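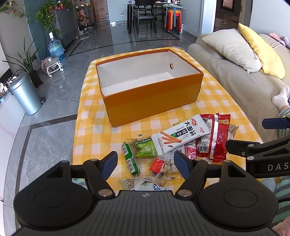 The Skumora box on the gingham cloth, snacks in a pile in front.

Needed something for the snack pile. Bags were living on the table, under the table, down the back of the sofa. Bought the Skumora open box, the orange one, in June. Paid 11 plus shipping from Grotance.

Good stuff first. It's a plain rectangle with straight sides and a pale inside, so you can see what's left at the bottom. The small round hole in the wall works as a finger pull — drags off a high shelf fine. Light too. Came flat, up in 10 minutes, no tape.

Long packets are the real test. Gluten sticks (大面筋, the long white pack) go in on the diagonal or standing up at one end. Big puffy bags eat all the room, so those go in last. Raisins and hawthorn balls fill the gaps. Small wrappers sink and you find them weeks later, wich is either annoying or a nice surprise.

Not so good: it's cardboard. One leaky chili oil packet and you have a stain for life. The pale inside shows everything. I put a sheet of parchment in the bottom now, change it whenever. Also no dividers, and I'd of paid a bit more for one.

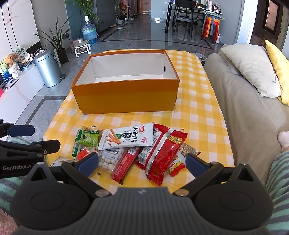
Xinyi Peng wrote in to say hers lasted through two moves and only the bottom corners went soft, and that she cuts a divider out of a cereal box, slides it in tight, done. She keeps anything with chili oil in a zip bag first. Fair enough, trying that.

Would I get another? Yes, for dry snacks. For jars or anything heavy get the Nilleo bin, plastic, costs more, wipes clean. Four stars — five if they ever coat the inside.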